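Section 4: Fitting the memory

Right, you've got the side panel off and the case lying flat, and if you followed Section 3 the power supply is in and its cables are tucked out of the way for now. Memory next. I always do it at this point, before the graphics card goes anywhere near the machine, as there's still space to get your fingers in.

I wrote the first version of this guide for my own use when I was building the Perna machines one after another on the spare-room table, and it was mostly arrows and swearing. It's had a tidy since. The steps are the same whether you're putting memory into a new build or adding to one that's been chugging along under a desk for years. If yours is a Perna laptop, stop here and go to Section 9, the sticks are shorter and they go in a different way altogether.

What you need

Your memory modules (I'll call them sticks from here on)
The little booklet that came with your motherboard
A torch, or a lamp you can bend about
A soft brush if the machine's been used before
A clear table, no tablecloth

You don't need a screwdriver for this bit. If you've found yourself reaching for one, have another look at what you're doing!

Before you start

1. Shut the computer down properly from the menu, switch it off at the back and pull the mains lead out of the wall.

2. Press the power button on the front once and hold it for 15 seconds. Nothing should happen. If a fan twitches, that's just the last of the charge going.

3. Take off woolly jumpers and roll your sleeves up. I use a wrist strap clipped to bare metal on the case, and if you haven't got one, touch the bare metal with your hand before you pick up a stick and again every time you've got up and come back.

CAUTION: Don't open the power supply box itself, ever, for any reason in this guide. It can hold a nasty charge with the lead out.

4. Leave the sticks in their packaging until you've found the slots. I've had one skate off the table and under the radiator in February and it was there until I moved the sofa.

Finding the slots

5. Look for a group of long thin channels side by side on the motherboard, with a small latch at the ends. They're called DIMM slots in the booklet. Some boards have a latch at both ends that moves and some have one end fixed, so give each a gentle press with a fingertip and see which sort you've got.

6. Count nothing and assume nothing about which slot is "first". Get the booklet out and find the page with the memory diagram. On a lot of boards with four slots, a pair of sticks goes in every other slot and leaves gaps between, which looks wrong and isn't. My old Nerton board wants them in the second and fourth and sulks if I do anything else.

NOTE: The slots may all be the same colour. If yours are in two colours it's usually a hint about pairs, but the booklet still wins over the colours. 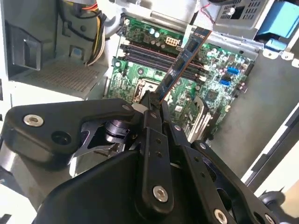 7. Open the latches on the slots you're going to use. Push them outwards, away from the slot, until they lean back. They should move with a small click and they shouldn't need force. If one won't budge, shine the torch on it, it may be the fixed sort.

8. Have a look down into the channel while you've got the torch out. Dust and hairs in there cause more trouble than you'd think. A soft dry brush will shift them. Please don't blow into it, I know we all did it with game cartridges.

Putting a stick in

9. Take the stick out of its packaging and hold it by the two short ends. Try to keep your fingers off the chips, and definitely off the row of metal contacts along the bottom edge. If you've already had a good grab of the contacts, it's not the end of the world, wipe them with a clean lint-free cloth and carry on.

10. Find the notch in the contact edge. It's a bit off centre, so there's a longer run of contacts on one side of it than the other. Down in the slot there's a small ridge that matches. Turn the stick until the two agree.

CAUTION: If the notch and the ridge don't line up either way round, you've got the wrong type of memory for the board. Don't press. Older and newer types look very much alike on the table and the notch is in a different place on each. Take it back and swap it.

11. Bring the stick in over the slot. It's perfectly all right to come in on the slant while you're getting past cables and the cooler, but straighten it up before you go any further. It wants to be standing square to the board, with both ends sitting in the guides at the ends of the slot.

12. Put a thumb on each end of the top edge and push straight down. Even pressure, both thumbs together. It takes more of a push than feels polite, particularly on a new board, and this is where most people stop too soon (me included, my first one was half in for a whole evening).

13. Listen and watch for the latches. They should swing up and grip the ends of the stick by themselves. Don't close a latch by hand to finish the job. If one hasn't come up, that end isn't home, so open it, lift the stick out and go again from step 10.

14. Repeat for the other stick if you've got 2. Same way round as the first.

NOTE: If the motherboard bends when you push, stop and check what's underneath it. There should be a standoff near each fixing hole. Go back to Section 2 and make sure none were missed, particularly along the edge nearest the slots.

Checking your work

Get your eye down level with the board and look along the tops of the sticks. They should be at the same height, if they're a matching pair, and none of them should slope. Then look at the contact edge. You'll normally see a thin sliver of it all the way along, and it should be the same thickness from one end to the other. A wedge shape means one end's still up.

While you're down there, check you haven't nudged anything loose nearby. The processor's power connector is an easy one to catch with a sleeve if it's already plugged in, so give it a light press.

First switch-on

15. You can leave the side off for this, but keep your hands out. Plug in the mains lead, a screen and a keyboard, then switch on at the back and press the front button.

16. Be patient. After a memory change some machines sit there with a black screen for a while, and may switch themselves off and on again before anything appears. The Gill tower in my kitchen took nearly 67 seconds the first time and I'd already decided it was dead.

17. Go into the set-up screen (the booklet will tell you which key to press) and find the total memory. It should match what you've fitted. If it does, save, leave and shut down again ready for Section 5.

If something's not right

Beeps and no picture: switch off, pull the lead, take the sticks out and refit them. It's a stick not fully home far more often than it's a duff one.

Only half the memory showing: try one stick on its own in the slot the booklet gives for a single stick, then swap it for the other. If one works and one doesn't, you've found your culprit. If both work, the trouble may be the second slot, so brush it out and try again.

Nothing at all, no fans, no lights: that's unlikely to be the memory. Check the switch at the back (I've forgotten it more than once) and then the front-panel leads, which are in Section 6.

Works, then freezes an hour later: run the memory test overnight. Instructions for that are on the Skodwood page at the back of this guide, along with the settings I use.

To take a stick out again, push the latches outwards and it'll lift up a little in the slot. Hold it by the ends, draw it straight up, and put it back in its packaging if you're keeping it as a spare.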